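About Bikholm Tea House School

We are a small school for people who want to learn about tea. We opened in the old post office of Pirero with 2 classrooms and one big kitchen, and we are still in the same building, at 2084 Galli Street. Our students come from the town and from the villages near the lake.

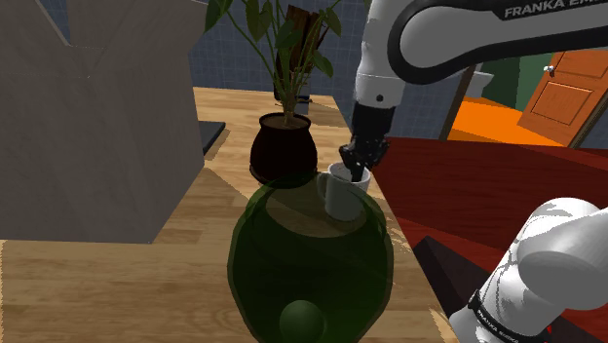 Do I need to know something about tea before I come?
Most of our students start from zero, and the first course is made for them.

The basic course takes five evenings. We speak about black, green and white tea, about water, and about how long the leaves should stay in it. In one group there are eight students at most, so everybody can ask the teacher. In August the school is closed, but the shop stays open in the mornings.

Our leaves come from Pronari, a family company with which we work from the first year. The price of the course includes all the tea you drink in class and a small bag to take home.
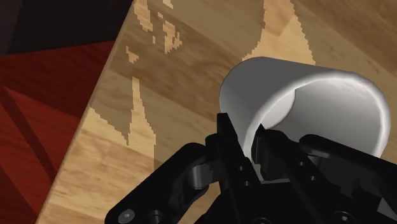

White cup, wooden table

To book a place, please write to us or visit the shop. We answer all letters within two days.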